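Section 14: Setting Up Your Zosmont Dehumidifier in a Basement

Revised 4th May. Replaces the November sheet, which had the drain hose on the wrong side.

Before you start

Your basement is damp. We know this because you bought a dehumidifier, and people with dry basements tend to buy exercise bikes. The Zosmont 30 will pull a good deal of water out of the air, but it needs a level floor, a grounded outlet and a little elbow room.

CAUTION: Leave the unit standing upright for 24 hours before you switch it on. If it came home lying down in the back of a car, this means you.

14.1 Choosing a spot

1. Pick a place near the middle of the room. A corner is tidier and works worse.
2. Leave 14 inches clear on the side with the grille. Curtains, coats and stacked boxes all count as not clear.
3. Close the windows and the door at the top of the stairs. With them open you are drying the neighborhood, and the neighborhood will not chip in.
4. Check that the floor is level. Turn the front feet to adjust.

Note: The feet have a left-hand thread. Frida Nørgaard in our service department has asked us to print this twice. The feet have a left-hand thread.

14.2 Clearing the floor

Anything sitting directly on a concrete floor can pick up moisture from below, and the dehumidifier can't do much about that. Cardboard is the worst offender. Move what you can into open bins for the first week so that air can get at it, and put lids on later if you like lids.

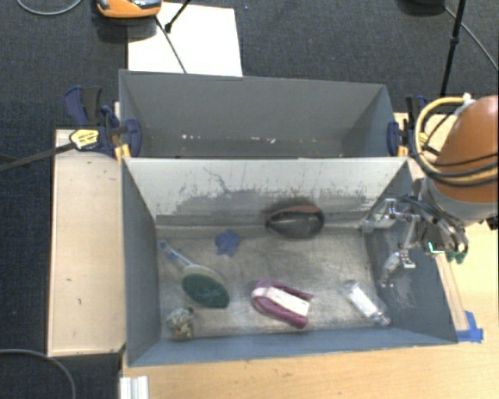

Leather, books and anything stuffed should go upstairs until the humidity reading has stayed under 50 percent for several days in a row. Paint cans may stay where they are. They have been there since the last owners and have earned it.

14.3 Connecting the drain hose

You can skip this part and empty the tank by hand. Most people choose that, and most people come back to this page by the second week.

1. Switch off the unit and pull the plug.
2. Remove the rubber cap at the back, on the LEFT as you face the grille. Put the cap somewhere you will remember.
3. Push the hose onto the spout until it stops, then tighten the clamp by hand.
4. Run the hose to a floor drain. It must slope downhill the whole way -- water has never read a manual and will not climb over a paint can to oblige us.
5. Plug in, set the dial to 3, and look for drips after 30 minutes.

CAUTION: Do not run the hose into a bucket and leave for the weekend. A bucket has no shutoff. The tank does.

14.4 First run

Set the target to 50 and leave it alone. The fan will run nearly nonstop for the first few days while the walls give up what they have been saving. A low hum is normal. A rattle usually means the tank is not pushed all the way in. Push it until it clicks.

If the display shows E4, the coil has iced over. Switch off, wait two hours, and try again in a room warmer than 41 degrees. If E4 comes back, call the Gringate service desk, extension 818, and have your serial number ready. It is on the underside, for which we are sorry. Empty the tank before you tip the unit to look.

Filter cleaning is covered in Section 15.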